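Nesting bowls with a size ordering head: what changed this month

I said in the last post that I would write up the nesting results once the second round of trials was done. It finished on Wednesday, so this is that write-up. It covers the method, the numbers and the part that still doesn't work.

The task

The robot gets a table with plastic bowls and cups on it. It has to put smaller pieces into larger ones when told which goes where, and leave the rest alone. The instruction is a short sentence such as "put the blue bowl in the purple bowl." Nothing in the sentence says where the pieces are.

The policy is the one I have been calling Stamedov since the spring. It takes camera images and the sentence, and puts out short chunks of arm and gripper motion. The old version learned from demonstrations only. It was good at picking up and poor at deciding what fits in what. If two bowls were close in size it would carry the wrong one over and press it down on the rim.

What I changed

I added a small second output to the network. For every pair of pieces it can see, it predicts which has the wider opening. I call this the ordering head. It has its own loss during training and is dropped at run time, so the policy runs at the same speed as before. The idea came out of the Ackermann write-up on sorting boxes, where a similar side task helped with stacking.

The labels were cheap. I measured each piece once with calipers, and after that every demonstration could be labeled from the list of pieces on the table.

Training used 392 demonstrations. I held out two layouts completely and didn't look at them until the end.

Results

I ran 239 trials with the new policy, and 176 of them ended with the right piece sitting inside the right bowl. That is a little under 74 percent. I counted a trial as failed if any other piece got knocked over, even when the nesting itself was fine.

The old policy was tested on a smaller set, so I don't want to put the two numbers side by side as if they were the same test. On the layouts that both versions ran, the new one was better at bowls of close size and the same at everything else. Cups did not improve. A tall cup hides part of its own opening from a low view, and I think the ordering head is mostly guessing there.

Most of the remaining failures come from the arm covering the bowl it is aiming for. The policy then goes by where the bowl was a moment ago, and if the last motion bumped it, the release lands off center.

Two views of the table with bowls already nested, the second with a yellow cup in the gripper:

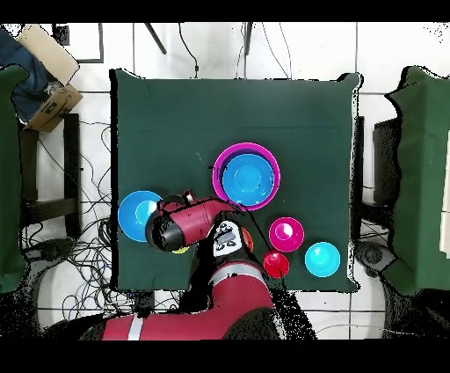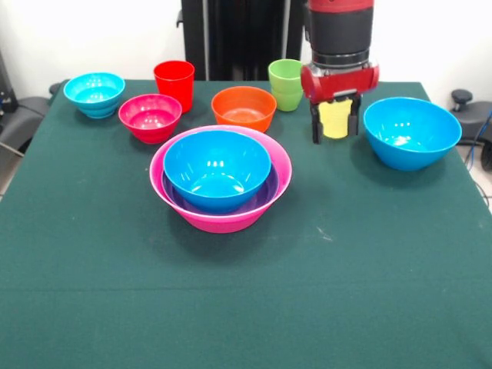

What is next

I want to collect 20 more demonstrations where the target bowl gets nudged partway through, and see if that helps with the off-center releases. If it doesn't, the next thing to try is a longer image history, which will cost some speed.

The Gavmont build of the training code has the ordering head in it now, turned off by default. The flag is in the config file under auxiliary losses. The Ustton build does not have it yet -- the data loader there reads piece lists in a different format and I haven't converted it.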